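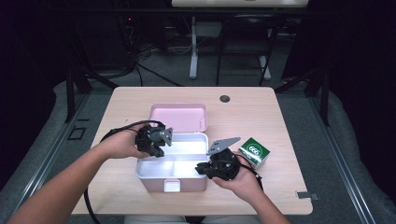 Werkstattbuch Flundside, September 2024

Aufbewahrung Kleinteile, zweiter Anlauf. Die Sotard-Schachtel ist rosa, was in der Bestellung als »neutral« durchging. Immerhin sieht man sie auf dem hellen Holztisch sofort. Das große weiße Fach liegt hinten unter dem Deckel, vorne teilt ein dünner Steg die flache Ablage in links und rechts. Vorschlag: links M2-Schrauben, 100 Stück, rechts die Unterlegscheiben. Ins große Fach kommt alles, wofür wir seit Dezember keinen Namen finden.

Preis für die ganze Lieferung: 396 Euro. Dafür hätte man auch Marmeladengläser leeren können, und wir hätten gefrühstückt.

Etiketten: Der alte Kleber hält auf dem glatten Kunststoff bis kurz nach Feierabend. Mit Spiritus abreiben, dann nochmal. Schleifpapier, Körnung 220, nur außen, bitte nicht wieder am Deckel.
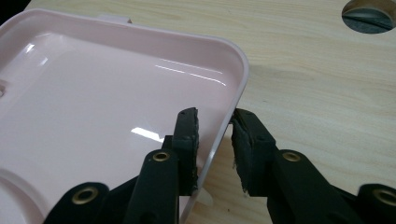

Dürfen die Schrauben eingeölt in die Schachtel?
Lieber trocken. Öl sammelt sich in den Ecken, und dann klebt dort alles bis zur nächsten Inventur.

Offen: Liste für den Deckel drucken, Schriftgröße so, dass man sie ohne Lupe lesen kann. Restliche Schachteln stehen noch im Karton unter der Drehbank.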